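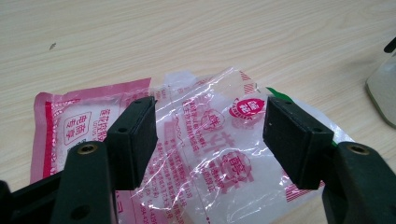 Magazine > Food & Money > Features

The Aisle of Second Chances

A salvage grocery sells what other stores have given up on. I went for the crackers and kept going back for the confusion.

5 min read

The first thing I bought at McKinnon was a case of pumpkin soup in April. The second was a jar of mustard with its label on upside down. I took the mustard home, stood it on its lid so I could read it, and it leaked all over the shelf. It had cost me less than the sponge I used to clean it up.

McKinnon is a salvage grocery, which means it sells food that is perfectly fine but has suffered some kind of social embarrassment. The box is dented. The holiday on the wrapper is over. The company changed its logo, and the old logo now has to be moved out of sight like a cousin with opinions. The store is on the edge of Dodholm, between a tire place and a field, in a building that used to sell carpet and still has the carpet prices painted on one window. You could do a bedroom in beige for very reasonable money, if it were twenty years ago.

I had driven past it for most of my adult life with the vague idea that it was for other people. Then my regular supermarket raised the price of the crackers I like, for the second time that winter, and made the box narrower so that it would look taller. I can be cheated, but I don't like to be styled while it happens. I pulled into McKinnon's parking lot the same afternoon.

There is no music inside, and you notice it right away, the way you notice a refrigerator shutting off. There are also no signs over the aisles, or there are, but they refer to a previous civilization. The one marked BAKING had motor oil under it and a long row of canned peaches. I asked at the register where the flour was and was told it had been over by the door, but that was before lunch.

You can't shop there with a list. I tried. A list assumes that the world will be arranged the way it was last week, and salvage groceries are stocked by accident: a truck tips a pallet, a chain closes a warehouse, a buyer somewhere orders one zero too many. What arrives is what arrived. On my third visit I went in for rice and came out with barbecue chips, a tub of capers big enough to bathe a cat in, and a box of Clitunier butter cookies in the shape of a castle I have never been able to identify.

The cookies, I should say, were excellent. Clitunier seems to have made them for some anniversary, and then made a great many more than the anniversary could absorb. For six weeks there was a wall of them at the end of the first aisle. Shoppers would stop, look up at it, and take two boxes more than they had planned, out of something close to respect. Then one morning the wall was gone and there was cat litter in its place. I felt a real pang. I had assumed we had more time.

People who don't shop this way always bring up the dates. They lower their voices to do it. So I read up on dates, and spent an evening at it that I'd meant to spend on my taxes. Outside of infant formula, the federal government doesn't require a date on packaged food at all, for the most part. "Best by" is generally the manufacturer's guess about when its product will be at its most charming. "Sell by" is a note to the store. None of it is much of a guide to what happens to a can of beans at midnight, which as far as I can tell is nothing. I have since eaten beans on both sides of the date and would not care to be tested on which was which.

There are limits. Cold food that has spent time being warm food is no bargain, and a can that bulges should be left to its own plans. A dent along the seam puts me off too. And there is a kind of chocolate that has melted and set again so many times it has gone the color of a sidewalk. You can eat it. You will think about chalk while you do.

My kitchen changed without my quite agreeing to it. I used to cook meals, more or less, and now I solve problems. Say you have capers, a lot of capers, and coconut milk, and a brick of egg noodles with the instructions printed in a language that uses hats on its letters. Dinner is in there somewhere. Some nights it stays in there. But I've made a lentil stew I'm proud of, and a thing with Lavska pickled beets and mashed potatoes that turned the pink of a motel bathroom and was requested again by the only other person who had to eat it.

Lavska is the other great love I've found on those shelves. The jars turn up every couple of months with no pattern I can see, always in the same torn shrink-wrap, and they have become a kind of currency among the regulars. I've been tipped off about them in the parking lot by a man I'd never spoken to. He rolled down his window, said "Beets, back left," and drove away.

I did try, once, to work out what I was saving. I kept receipts in a coffee can from January through the end of spring and then sat down with a calculator. Groceries had gone down by a satisfying amount. Then I added in the gas to Dodholm, the second set of shelves I'd put up in the basement, and the dehydrator, which had seemed necessary during the mushroom period. I put the calculator back in the drawer and the receipts back in the can. It's a good can. It had a dent in it when I got it.

What I can report is that the supermarket has gotten strange to me. I went in before Thanksgiving for cranberries and everything was exactly where it had been the year before, thousands of things facing front with their lids on straight. There were eleven kinds of the same yogurt. A speaker in the ceiling thanked me for being there. I found the crackers, too, out of old habit, and the box had gotten narrower again. You could have mailed a letter in it.

I paid for the cranberries and went to McKinnon on the way home, though it isn't on the way home. The motor oil had moved. Under BAKING there was, for the first time in my experience, flour, a whole pallet of it, and two women standing in front of it with their carts, not touching anything, as if it might be a trick. I took four bags and got in line.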